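**Para divulgação imediata**
Norero, 31 de outubro de 2025

# Isari apresenta o Okthorpe, método que ensina dois braços robóticos a cortar legumes com 80 demonstrações e alguma paciência

*Em teste com faca, prato de inox e legume verde, sistema completou a tarefa em 11 de 20 tentativas. O método anterior completou quatro.*

O laboratório de robótica Isari divulga hoje os resultados do Okthorpe, um método de aprendizado por imitação para tarefas de cozinha com dois braços. O sistema aprendeu a segurar um legume, cortar uma fatia e devolver a faca ao porta-utensílios. A fatia sai, em média, 26 segundos depois do início do movimento, prazo em que um cozinheiro experiente já teria servido a salada e reclamado do tempero.

A tarefa parece modesta, e foi escolhida por isso. Cortar exige que um braço fique parado enquanto o outro faz força, e ficar parado é uma habilidade que os robôs aprendem mal. Nas primeiras versões, o braço de apoio tendia a imitar com entusiasmo o movimento do vizinho, e o legume saía do prato antes da faca chegar. O caderno do laboratório registra o fenômeno como "deslocamento lateral da amostra". No corredor, o nome era outro.

## O que o método faz de diferente

Políticas treinadas por demonstração costumam receber as imagens de todas as câmeras o tempo todo e decidir sozinhas o que interessa. Na prática, decidem mal: a vista geral domina, e a câmera do punho é consultada quando a faca já está no lugar errado.

O Okthorpe separa cada demonstração em trechos de aproximação e trechos de contato. Na aproximação, a vista geral pesa mais. No contato, a política passa a depender da câmera de punho do braço que está trabalhando, enquanto o outro braço recebe uma instrução explícita de manter a posição. A troca entre os dois regimes é aprendida com os mesmos dados, sem rótulos feitos à mão. A equipe considera esse o ponto central do trabalho, em parte porque ninguém queria fazer os rótulos.

As 80 demonstrações foram gravadas por teleoperação em setembro, na bancada da Isari em Norero. O treinamento usou um único conjunto de pesos para os dois braços. Uma tentativa só foi contada como completa quando a fatia se separou inteira, o legume continuou no prato e a faca terminou dentro do porta-utensílios. Fatias presas pela casca foram consideradas falhas, apesar de recurso apresentado por parte da equipe.

## Resultados, inclusive os outros

Com o Okthorpe, o robô completou a tarefa em 11 de 20 tentativas. O método de referência, treinado com os mesmos dados e sem a troca de regimes, chegou a quatro. As nove falhas do Okthorpe se dividem assim:

- quatro na hora de pegar a faca, com o cabo girando entre os dedos;
- três fatias incompletas;
- duas na devolução, com a faca apoiada na borda do porta-utensílios, em posição que o robô julgou satisfatória e o protocolo não.

O metal polido merece uma menção. O inox reflete os dedos da garra, as luzes e o próprio braço, e uma política de visão pode perfeitamente tentar pegar o reflexo do cabo. Trocar o prato por um de plástico fosco teria melhorado os números. A Isari manteve o de inox, já que a maioria das cozinhas não consulta roboticistas antes de comprar louça.

Outro limite é a variedade. Todos os ensaios usaram a mesma faca e o mesmo fundo branco, com iluminação difusa. Nada no estudo permite dizer como o sistema se sairia com um tomate maduro, e a equipe tem pressentimentos a respeito.

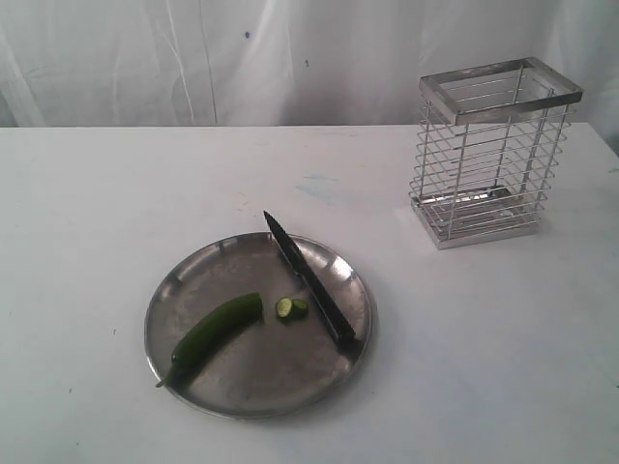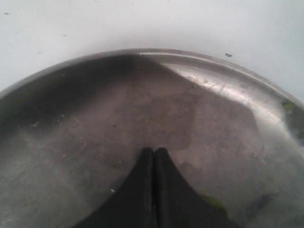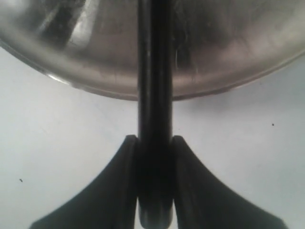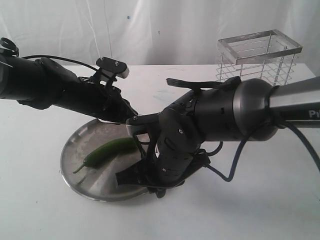
*Bancada da Isari em Norero. A segunda e a terceira imagens foram feitas por câmeras de punho.*

A etapa seguinte trata da pega. Quatro das nove falhas ocorreram antes de qualquer corte, o que torna o cabo da faca o adversário mais consistente do projeto. O grupo está testando uma correção curta depois do fechamento da garra: o braço levanta a faca, compara a orientação do cabo com a esperada e, se for o caso, devolve a faca ao prato e tenta outra vez. Nos testes preliminares, o robô às vezes repete a conferência mais do que o necessário, comportamento que alguns colegas reconheceram em si mesmos ao sair de casa.

Também está prevista uma rodada de ensaios no laboratório parceiro Gebremichael, com outra bancada, outra iluminação e operadores que não participaram das demonstrações originais. O protocolo será o mesmo, com as mesmas três condições para uma tentativa completa. Os resultados serão publicados qualquer que seja o placar.

## Disponibilidade

O relatório técnico, o código de treinamento e as 80 demonstrações estarão disponíveis para grupos de pesquisa mediante pedido à Isari. O pacote inclui as gravações das nove falhas, na íntegra e sem trilha sonora. O Okthorpe é um resultado de pesquisa e não há produto à venda, nem previsão de um. Pedidos de orçamento para restaurantes, dos quais já chegaram dois, serão respondidos com cordialidade e uma tabela de resultados.

## Sobre a Isari

A Isari é um laboratório independente de robótica com sede em Norero, dedicado à manipulação com dois braços e ao aprendizado com poucos dados.

**Atendimento à imprensa:** assessoria de comunicação da Isari, Norero. Visitas à bancada podem ser agendadas. Pede-se aos visitantes que não tragam legumes próprios.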